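Gripper won't let go of rope handles after place

tallow_rig
Posted 9/22/19
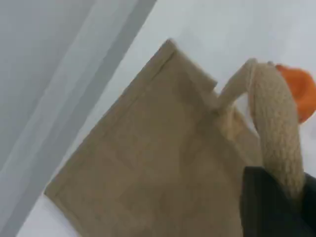 We have a two-finger arm on the packing bench picking up jute totes by the handle and setting them in a carton. Fingers have soft black covers on them. Picking is fine. The trouble is at the release. The controller says open, the arm starts its retreat, and every so often the handle comes along with it. Bag gets dragged back over the carton edge and either drops on the bench or pulls hard enough to trip the force limit.

Out of 60 cycles yesterday I had 7 of these. No fault code on the release itself, only the force trip afterward when it happens.

Arm is a Rirance, gripper is the Brunton with the stock covers. Opening is set to 30 mm. Anybody run braided rope through one of these?

denmill
How old are the covers? The Brunton ones go tacky. We had the same thing at Nerville with mesh produce bags, and washing the covers with mild soap fixed it for a couple of weeks. After that we just replaced them.

tallow_rig
Put on new in May. I wiped them down this morning and ran it again. Still did it, maybe a little less often.

orrin_b2
I don't think it's the covers. A soft cover folds when it closes on something thick like a rope, and the rope can sit down in the fold. Opening 30 mm doesn't help if the fold hasn't relaxed by the time you move. What's your dwell between open and retreat?

tallow_rig
No dwell. It waits for the "open" signal and goes.

orrin_b2
Then there's your answer. That signal comes from the motor position. It tells you the fingers moved and says nothing about the rope.

denmill
Dwell might hide it but I would still look at the covers. If they were clean and in good shape the rope would fall out under its own weight. An empty tote doesn't weigh much, so any stickiness at all will hold it.

kestrel_lane
Can I ask about the part where it drags the bag until the force limit trips? Where is the operator standing when this happens?

tallow_rig
Other side of the bench. There's a light curtain on that side.

kestrel_lane
And when it hangs up, who clears it?

tallow_rig
Operator reaches in and pulls the handle free. Arm is stopped at that point.

kestrel_lane
Stopped how? A force trip on the Rirance is a protective stop. Drives are still powered and it can be resumed from the pendant. If somebody has a hand through that rope loop and somebody else hits resume, you have a hand tied to a moving arm. I'd fix that before I spent any time on covers. Lock it out or at least take the pendant with you.

denmill
The curtain would hold it off though, as long as they're reaching through it.

kestrel_lane
Only if the curtain is wired to block a resume. Plenty of them aren't. And it does nothing if they walk in from the end of the bench.

tallow_rig
Checked. The end is open — you can get to the arm without breaking the curtain. I've shut the cell down until we get a panel on there. Will write up a clearing procedure too.

orrin_b2
Good. When it's back up, try half a second of dwell and a short move straight down before you retreat. Takes the tension off the handle.

tallow_rig
Panel is on and the curtain now blocks resume, tested both ways. Added the dwell and a 7 mm drop before the retreat. Ran 60 cycles, 2 hangups. Better but not gone.

denmill
So try new covers.

orrin_b2
Or a longer dwell.

tallow_rig
Ordered a set of the ribbed ones from Povimby. I'll leave the dwell alone until they're on so I only change one thing at a time.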